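Why Does Money Buy Less Than It Used To?

Have you ever heard a grown-up grumble that everything costs more than it did when they were small? They are usually right, and there is a name for what they are grumbling about. It is called inflation, and once you know how it works you will start spotting it all over the place!

Let's pretend there is a little island called Plorance, where people pay for things with coins called amarals. In 1910 a loaf of bread in Plorance cost 8 amarals. Many years later, the very same sort of loaf, no bigger and no tastier, cost 43. The bread hadn't changed at all, but each coin had become a bit weaker, so you needed a bigger handful of them to carry your loaf home.

So why do prices go up? Well, one reason is that sometimes there isn't enough of something to go round. Imagine a very dry July, when the vegetables in the fields can't grow properly. The farmers have fewer to sell, but everybody still wants their dinner (even if some of us would happily skip the greens), and so shoppers end up paying more for each one. 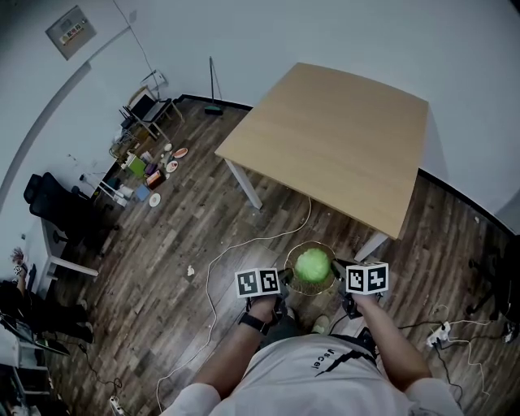

A green cabbage in a round wicker basket.

Another reason is that things cost money to make. If the baker has to pay more for flour, and more for the electricity that heats the oven, then the price of a bun will probably creep up too.

Prices can come down again, of course. After a really good harvest the market is piled high, and sellers may drop their prices so that nothing goes to waste.

To keep track of all this, people called statisticians write a long shopping list of ordinary things, such as milk, socks and bus tickets, and check what the whole lot costs again and again. If the list cost 100 amarals last year and costs 119 now, prices have gone up by 19 per cent. That would be an awfully big jump for one year!

Why not ask an older relative what sweets cost when they were your age?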